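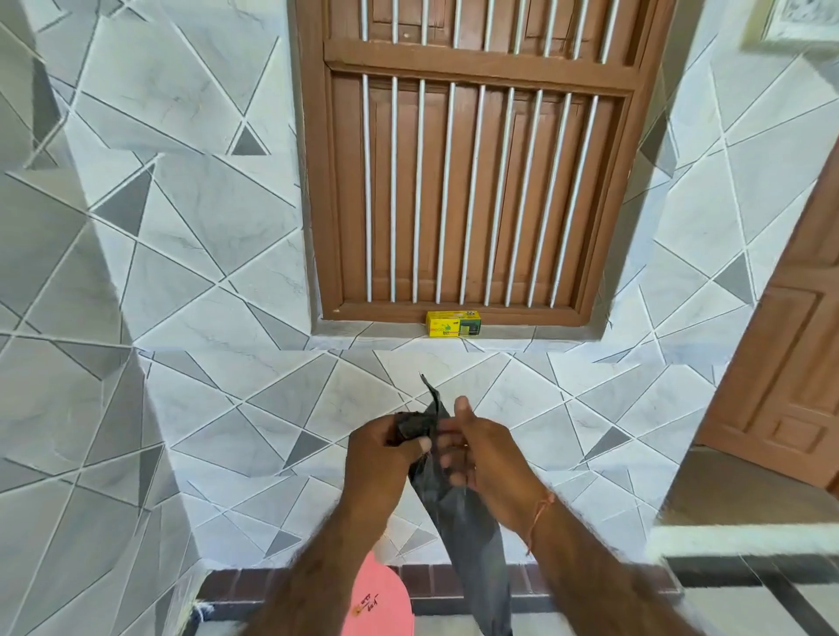
Notes > Cell upkeep > Opinion

Thin film should be opened by hand

The bagging cell at Minton has a vacuum opener, and I would take it off. It was set up for 600 bags a shift and stops whenever two layers of film cling together. Meenakshi Arumugam logged 157 stops in September, nearly all at the opener.

The usual answer is to turn up the suction. That marks the film and wears the cups, and the layers still stick. A person pinches the plastic with the fingertips and pulls it apart, feeling for the edge as they go. The cell has no such feel, and the Vetex upgrade would not give it any.

My preference is to open the bags by hand at a bench and hang them on the infeed pegs – two people could keep up with it. The arm then does what it does well, which is lift and place. Cups would still need changing every 3,000 cycles on the arm itself, but the opener's service sheet could be torn up. Rodrigues disagrees and wants one more trial with warmer air.

Last updated: September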